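Workshop tips: sharing a bench with two robot arms

Small arms are now cheap enough to turn up in home workshops and school tech rooms. The rules below are the ones we keep at the Hukance workshop, last gone over by Renata Szulc in May.

Before you switch on

Clamp or bolt both bases. A base that rocks will put every pick out.
Check that cables run below the table edge and cannot reach the grippers.
Mark the full reach of each arm on the floor with tape. Ours is 185 cm across. Stools stay outside it.
Keep one stop button for both arms, where the person in charge can hit it without leaning over the table.

Laying out the table

Leave a gap between loose pieces so that the fingers can close on one without nudging the next. Put boxes, pouches and stacked boards along the far edge. Small parts that belong together can go in a cup.

Tools and bare circuit boards need more thought than toy pieces. Lay a screwdriver flat, and hold a board by its edges when you move it.

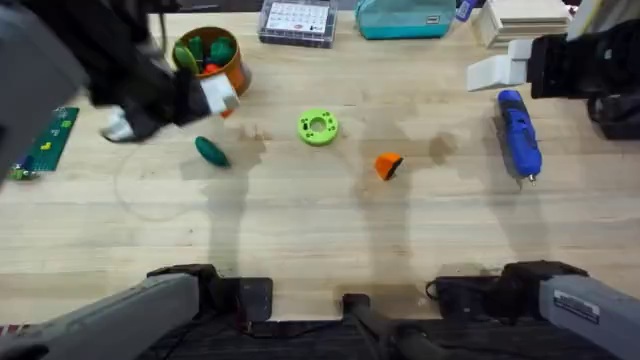 While the arms are moving

Hands stay off the table, even to rescue something that is rolling.
Press stop, wait for both arms to come to rest, then reach in.
Only 2 people inside the tape at any time.
Long sleeves rolled up, hair tied back, no lanyards.
For a new routine, run at the slowest speed first.

Afterwards

Park the arms, switch off at the wall and wipe the finger pads with a barely damp cloth. Dust on the pads makes things slip. Write any bump or dropped part in the book, with your initials. Questions about the book go to Mieczysław Stępień.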